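Kendel Pony Records – README

Welcome! This is the second release of the Kendel stud book transcription, covering a small, sturdy hill pony that carried mail and milk long before anyone thought to write its pedigree down. We're thrilled to have it in a form you can sort and search.

What's inside
ponies.csv – 1,495 animals, one per row, with sire, dam, coat color and height in hands
breeders.csv – 631 names, spelled as in the books 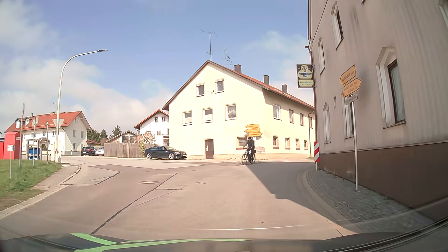
Coat colors follow the old clerks' terms, so "mouse" and "smoke" are kept apart even though both probably mean grullo. Heights were taken at the withers, usually at age 5. Blank means blank in the book; please don't read it as zero!

Known problems
Mares sold to Stustmont sometimes got a new name and a second entry. We've linked 18 of these pairs so far and would love help with the rest.
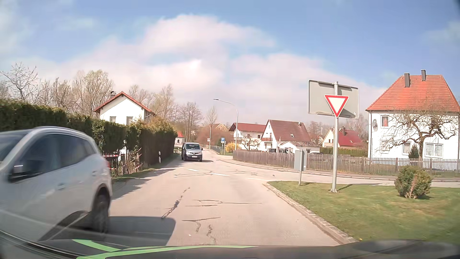 Morag Semple wrote to say that the mare Peixoto is listed as her own granddam, and that the older one should be Peixoto I. Fixed in this release – thank you, Morag!

Corrections go to Catarina Amaral, with the book and page number.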